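Handgeführtes Greifersystem Sleiman – Paarset für die Erfassung beidhändiger Arbeitsabläufe

Artikelgruppe: Datenerfassung und Teleoperation
Stand der Produktangaben: 31. August 2023

Das Sleiman-Paarset besteht aus einem linken und einem rechten Handgreifer. Es richtet sich an Forschungseinrichtungen und Entwicklungsabteilungen, die Bewegungsabläufe von Hand vorführen und für das Training von Robotersteuerungen aufzeichnen möchten.
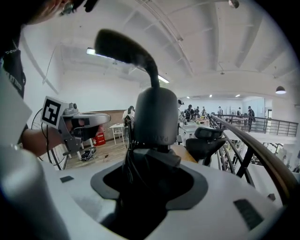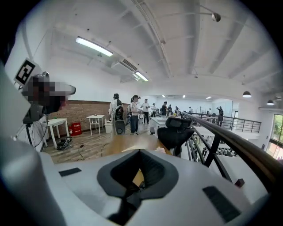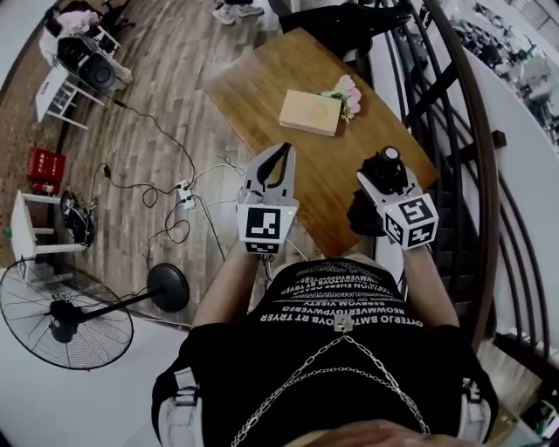

Die Lagebestimmung erfolgt über quadratische Schwarz-Weiß-Marker. Vor der ersten Aufnahme ist eine Kalibrierung beider Greifer durchzuführen – bei einem Wechsel des Aufstellungsortes ist sie zu wiederholen.

Lieferumfang
Handgreifer links und rechts
3 Anschlusskabel
Ersatzmarker, Bogen zu 66 Stück
Transportkoffer
Betriebsanleitung (Deutsch, Englisch)

Technische Angaben
Aufzeichnungsdauer je Sitzung: max. 144 Minuten
Zulässige Kabellänge: 300 cm
Betrieb: ausschließlich in Innenräumen

Mietgeräte werden über unsere Niederlassung Omville bereitgestellt. Die Mindestmietdauer beträgt drei Wochen, eine Anrechnung auf den späteren Kaufpreis ist möglich. Einweisungen finden im Schulungszentrum Grundisthorpe statt, auf Wunsch auch beim Kunden. Für die Termine ab Oktober bitten wir um schriftliche Anmeldung.

Die Auswertungssoftware Drorkgate ist nicht Bestandteil des Sets und wird gesondert lizenziert. Hochschulen erhalten auf Anfrage ein Angebot zu Sonderkonditionen. Ersatzteile für Greiffinger und Markerhalter sind einzeln bestellbar.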